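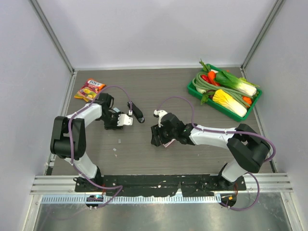
Akau Snack Shelf Sets Its Sights on 4,000 After-School Bags This October

AKAU – The Akau Snack Shelf, which has been sending children home with a little something to eat since it first borrowed a corner of the Kundham Street library, will begin its fall packing season this October, and neighbors of every age are warmly invited to lend a hand, bring a friend, or simply stop in and say hello.

The goal for this season is 4,000 bags, up from the 2,293 that went out last fall. Each bag holds single-serve snack packets, a piece of fruit when the weather and the deliveries cooperate, and a short note written by a student at one of the four schools taking part.

"Last year we ran out of bags well before we ran out of children, and I don't think any of us who were there that afternoon want to feel that way again," said Jitendra Rawat, who coordinates the Snack Shelf. "So we ordered more, we moved to a bigger place, and now we get to find out how fast we can fill them. I am looking forward to it more than I can say."

Packing will take place at the Snack Shelf's new home in the Lodhi Building, beside the Mulis Bakery. Regular packers will be glad to hear that everything is now on the ground floor, so the boxes no longer have to come up the library stairs one at a time.

Sessions start at 4 p.m. and run for three hours, though anyone who can only manage part of a session is just as welcome. Children may help if a grown-up comes along with them. Please wash your hands when you arrive, tie back long hair, and leave your own snacks in the coat room, where there will be tea and, if past seasons are anything to go by, a good deal more cake than we need.

Donations of sealed, single-serve snacks can be dropped off at the front desk of the Lodhi Building or at the bakery counter during opening hours. Packets should be unopened and well within their date. Items containing nuts cannot be accepted this season, at the request of the schools.

Families who would like to receive bags can sign up through their school office. No paperwork about income is needed, and sign-up stays open all season.

Contact: Jitendra Rawat, Akau Snack Shelf, Lodhi Building, Akau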